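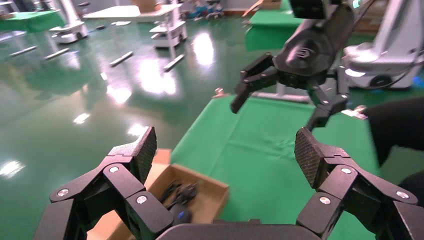 Last time I took part in one of these I did two evenings and would have done more, one former participant wrote to us in April. The instructions were clear, the pay came when they said it would, and I got to keep the notes I made on my own electric bill.

Matimia is looking for adults to take part in a study of how households store, reuse and throw away old chargers, cords and small electrical items. The study is run from our office in Erkham and paid for by Kusard, a housing cooperative.

What you will do

You will come to 2 sessions of 90 minutes each. In the first, you fill out a form about your home and the electrical items you no longer use. In the second, you talk with one of our interviewers about what you keep, what you give away and why. Between the sessions you keep a short diary at home. Most people spend a few minutes a day on it.

You do not need to bring anything to the first session. For the second, please bring the diary and, if you like, a box of the cords you have at home. We will not open it without asking, and you take it home with you.

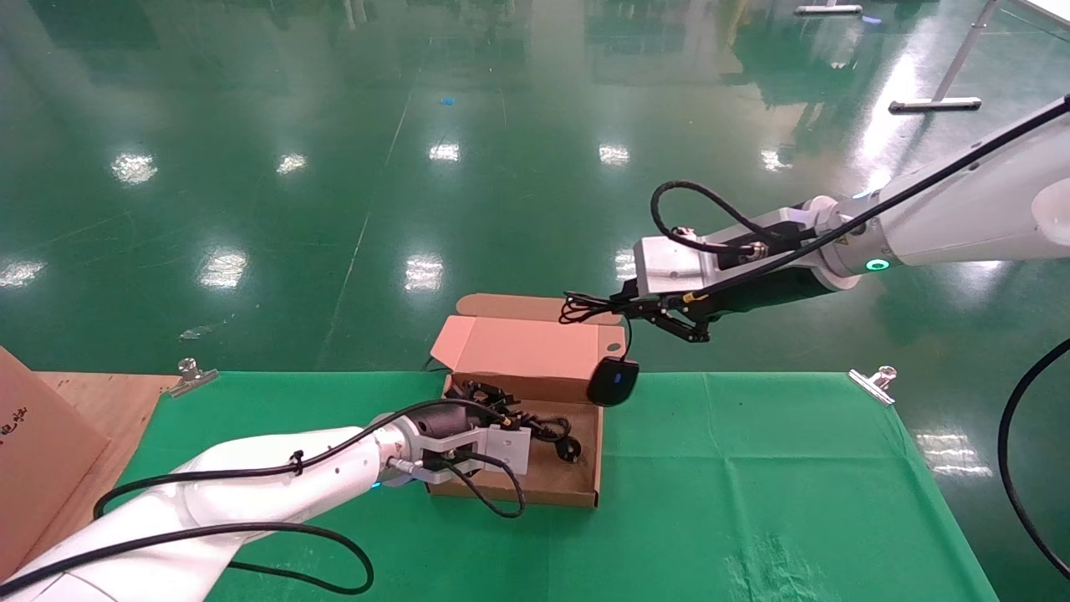
Who can apply

You must be 18 or older and live in Erkham or the Tănase district. Renters and owners are both welcome. We hope to hear from nearly 1000 households in all, including people who live alone and people who have moved in the past year. Only one person per household can take part.

You cannot take part if you work for Kusard or for a waste collection company.

Payment

You are paid at the end of the second session, by check or gift card. Bus fare is paid back if you keep your ticket.

How to apply

Pick up a form at the Matimia front desk or ask us to mail you one. Forms must reach us by Thursday, June 14, 2018. We will call you to set a time. Evening sessions fill up first, so please list a daytime choice as well.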